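Pantry swap moves to Thursday

Starting in September, the pantry swap at the Gentile Street hall will run on Thursday evenings, from 6:30 until the tables are bare. Parking is easier then, and the kitchen is free for anyone who wants to heat something up. The side door on Rekeck Lane will be open. Please don't use the front entrance, as the choir has it until eight.

The rules have changed a little. Bring up to 4 items and take home the same number. Everything must be sealed and in date. Opened packets, home-canned meat and anything from the freezer can't go on the tables, however good it is. Jam and pickles made at home are fine with a label saying what's inside and the month you made it.

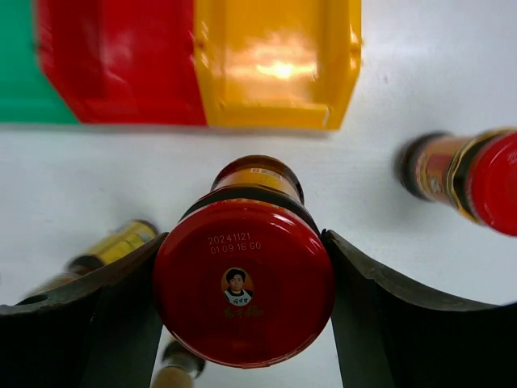
Marisa Cattaneo has asked us to say a word about dates. A "best by" date is about quality, and plenty of dry goods are still good to eat after it. We still can't put them out, because people need to be able to trust what they pick up. If you have pasta or rice that is just past the date, keep it and cook it yourself. Some packages carry only the day they were made, so check the side label before you bring one in.

At the last swap 125 items changed hands. Canned tomatoes and dried beans went first. We had far too much flour – three bags are still in the hall cupboard if you bake. Spices were short again, and Olaia Olmedo would like to hear from anyone with spare cumin or paprika.

Sorting starts at 5:45. Sauces and spreads go together, dry goods by the window, and baby food on its own table. We could use two more people for this, so call Elisa Mazza if you can spare the time.

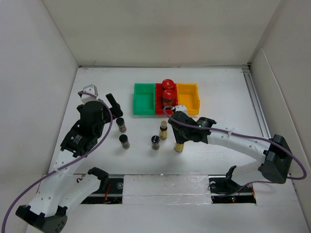 Soup night

Ermanno Palumbo is making bean soup after the swap on the first Thursday. Bring a bowl and a spoon. Bread is provided, and there will be a pot without meat.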